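Frequently asked questions: rules for recording and labeling episodes in simulation

Flolix tabletop rules, kept by Maricica Stanciu and Ovidiu Neagu
Last changed: 2023-09-27

Who must follow these rules?

Everybody who records, labels or reviews episodes for the Flolix tabletop set. This includes partners from Vandby and Gerbridge. If you only download the finished set, you don't need to read all, but the part on labels can be useful for you.

Why do we have rules for simulation? Nothing can break there.

It is true that no dish is broken and no person is hurt. But a policy trained on these episodes is later tried on a real arm, and it brings its habits with it. For this reason we keep the same speed limits and the same contact rules as in the Gavrilă lab.

May I start an episode when an object is lying on its side?

Yes. The start position comes from the seed, and you should not reset only to get an easier one. A cup on its side is a valid start. Please write it in the start field with the word "tipped", and say where the opening is facing from the view of the wrist camera.

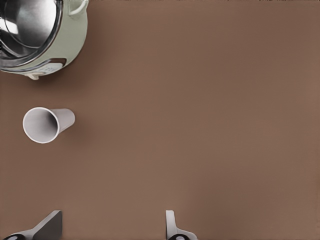
The word "tipped" is used also when the object is not part of the task. We had many questions on this in March, and the answer is always the same: the start field tells how the table is, and the task field tells what must be done. Please do not mix the two.

How far open must the fingers be before the approach?

Fully open, and they should not touch anything. You can close them to a smaller width when the arm has stopped above the object. In a crowded place this is not always possible — then choose the approach from the more free side and write "narrow" in the notes.

What counts as a contact?

Any touch between the gripper and an object, also if the object does not move. The log gives one line for each contact. Do not delete short contacts from the log, even when they look like noise. The reviewer decides this.

Can I pick up an object that is inside a tray or another container?

Yes, if the task asks for it. The fingers may touch the object. They may not push on the rim of the container or use it as a support. When you lift, go straight up until the lowest point of the object is higher than the rim, and only then move to the side. 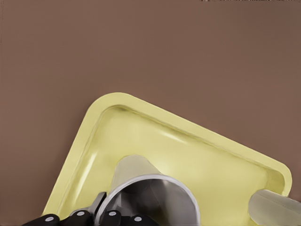

For metal and other shiny objects, please check the grasp in two camera views before you write "held". In one view only, a finger that is beside the wall of a cup can look like a finger that presses on it. If you still cannot decide, write "unclear". An unclear label is accepted and nobody will complain about it.

What if the object is partly outside of the wrist view?

It is allowed. Label only what you can see in that view, and take the rest from the overhead view. Do not guess the name of an object from a small piece of it. "Gray object, right side" is a good label.

How many episodes do I need for one task?

200 accepted episodes. Failed ones are kept too, but in a separate folder, and they don't count to this number. The first 100 are reviewed one by one, the others by sample.

How long do I keep the raw logs?

18 months from the day of upload. Please do not compress them with your own tool.

I found an error in an episode that is already accepted. What now?

Open a ticket with the episode number and one sentence about the error. Don't correct the file yourself. Ticket 566 is a good model to follow, it is short and has everything we need. Ovidiu answers the tickets on labels, and Maricica the tickets on motion and contact.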